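**Two arms, one table, and the bottle job is finally moving**

If you came by the workshop last week and found the back bench blocked off, sorry, that was us! The two-arm build that Berhanu Gidey and I have been nursing along since October is bolted down and powered up, and it has started on its first proper job, which is putting plastic bottles in a bin. I know. My sister asked me why I didn't just pick them up myself, and I've been thinking of a comeback ever since.

Quick recap for anyone who missed the fall newsletter. The project is called Pindero (Berhanu's pick, he says it sounds like a racehorse), and the idea was to see whether a couple of people with day jobs could put together a pair of arms that share one table without punching each other. We bought the arms secondhand, in two separate boxes, from a man two towns over who was clearing out his garage. One box had a manual. The other had a manual for a dishwasher.

The rest has been put together in the shop. Suleiman Babalola helped with the front rail, and he was very patient about it, considering I gave him the wrong hole spacing twice. Both arms mount along that one rail on black base plates, side by side, so they reach in over the table from the same edge. We tried them facing each other in the winter and it was a mess. Every time one leaned in, the other one was already there, and we lost a whole Saturday to what Berhanu calls "the elbow problem."

Then there were the walls. Rhun Morgan kept telling me the software was getting confused by all the junk behind the bench (fair, there's a lot of junk behind the bench) and that I should box the thing in with something plain. I dragged my feet because I liked being able to lean over and poke at stuff. Well, we put up gray panels on the left, back and right, and I have to admit he was right. It's also just nicer to look at. You stop seeing the bench and start seeing the job.

The bottles come out of the shop recycling, so it's a mixed crowd. Different sizes, different caps, some with labels and some without, and they go down on their sides any old way. I wanted to stand them all up in a neat row to begin with, and Ilaria Carbone, who has done a lot more of this than I have, laughed at me for a good long while and told me to tip them out and live with it. So that's what we do now. The bin is the squarish mesh one that used to sit by the coffee maker, and if you've been wondering where it went, well, now you know.
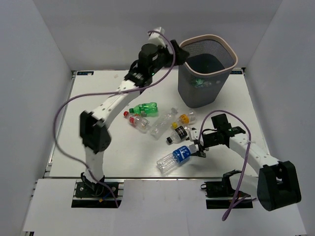
The cables took longer than I'd like to say. We went through two rounds of ties that were too tight, so an arm would reach out nice and smooth and then stop dead like a dog on a leash. Now each arm has one purple cable with a big lazy loop in it, tied at the forearm and left slack lower down. It looks sloppy and I love it. Purple was the color on sale, by the way, so please stop asking if it means something.

As for how well it does, I kept a tally on the back of an envelope because I'm that kind of person. Over the first two evenings we ran 294 tries at picking up a bottle. The stiff ones with a good solid cap are a treat. The thin crinkly ones are a pain, the gripper closes and the whole bottle sort of sighs and folds up, and then it pops out sideways and rolls off to bother its neighbor. Olanrewaju Nwachukwu thinks we're squeezing too hard and wants to put softer pads on the fingers. I think we're coming in too fast. We have a small bet going, and the loser buys the next bag of zip ties.

The bin rim is the other headache. It stands at the back of the table, so the arm has to stretch to get there, and if it comes in low it clips the edge and scoots the bin along. Berhanu wants to tape it down. I'd like to teach the arm to lift higher first, and then if that flops we'll tape it down and never speak of it again.

Money, for those who always ask: the walls, rail, fasteners, cable and the sheet for the tabletop came to $852, and that's on top of the arms. More than I told my wife, less than I was afraid of. If you've got leftover flat panel or a decent power strip you don't need, we'd happily take it off your hands.

Next up is getting the two arms to pass a bottle from one to the other, so the one that's closer to the bin can do the dropping. We've tried it exactly 16 times. I'm not going to tell you how many of those worked, but Suleiman was watching and he went and made himself a sandwich halfway through.

We'll have the whole thing running on Fri 11 March in the evening, back bench, door on the alley side. Come watch, bring your empties (rinsed, please, I'm begging you), and stay behind the yellow line when the arms are on. Kids are welcome if they've got a grown-up with them. If you want a turn at the controls, tell Berhanu when you get there and he'll put you on the list.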